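Corpus Roren de notices d'entretien du vitrage intérieur
Fiche de données, version 2

Présentation

Le corpus Roren réunit des notices d'entretien, des consignes de pose et des fiches de réception relatives aux vitrages intérieurs : cloisons, portes de meubles, vitrines d'exposition et façades de rangement. Les textes sont rédigés en français et ont été relus par le service documentaire de Bornton. La présente fiche en décrit le contenu, les modalités de constitution et les conditions d'utilisation. Elle remplace la fiche jointe à la première version.

Contenu

Le corpus comprend 80 notices, réparties en 2 sous-ensembles. Le premier, intitulé « pose », traite du calage, des jeux périphériques, du choix des joints et du contrôle de l'aplomb. Le second, intitulé « entretien », porte sur le nettoyage, le remplacement des pièces d'usure et le traitement des rayures superficielles.

Chaque notice est fournie dans un fichier texte encodé en UTF-8, accompagné d'un fichier de métadonnées portant le même nom. Les champs renseignés sont les suivants : identifiant, titre, sous-ensemble, type de vitrage, type de châssis, organisme rédacteur, état de la relecture. Le champ « type de châssis » peut rester vide lorsque la notice s'applique à plusieurs montages.

Terminologie

Les termes « montant », « traverse » et « feuillure » sont employés conformément au glossaire Punlow, joint au dépôt. Le terme « carreau » a été remplacé par « panneau vitré » dans l'ensemble des notices, à l'exception des citations. Les reflets visibles à la surface d'un verre clair ne sont pas considérés comme un défaut et ne doivent pas être consignés comme tels dans les fiches de réception.
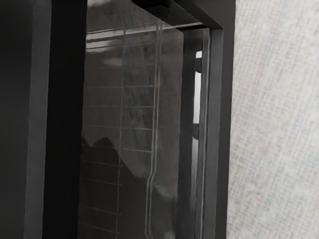
Figure 1. Panneau de verre clair bordé d'un montant noir, avec reflets (image de synthèse).

Constitution et relecture

Les documents sources proviennent des archives techniques de Bornton et du fonds Rojanasak. Ils ont été transcrits, puis harmonisés selon un guide de rédaction commun. Les mentions commerciales, les coordonnées et les noms de clients ont été supprimés. La coordination de la relecture a été confiée à Hadiza Bashir.

À ce jour, 60 notices ont fait l'objet d'une double relecture. Les autres portent la mention « relecture simple » dans leurs métadonnées. La campagne de relecture reprendra en août.

Utilisations prévues

Le corpus est destiné à la recherche documentaire, à l'étude du vocabulaire technique et à la formation des rédacteurs. Il ne se substitue ni aux normes en vigueur ni aux prescriptions du fabricant. Aucune notice ne peut être invoquée comme justificatif de conformité lors d'une réception de travaux.

Limites connues

Les vitrages feuilletés sont moins bien représentés que les vitrages monolithiques. Certaines notices anciennes mentionnent des produits de nettoyage retirés de la vente ; ces passages ont été conservés et signalés par la balise « obsolète ». Les unités de mesure n'ont pas été converties dans les citations.

Licence et signalement des erreurs

La reproduction est autorisée à des fins non commerciales, sous réserve de citer le corpus Roren et le numéro de version. Les demandes de correction sont à adresser au service documentaire de Bornton, avec l'identifiant de la notice et le passage concerné. Les corrections retenues sont inscrites au journal des modifications.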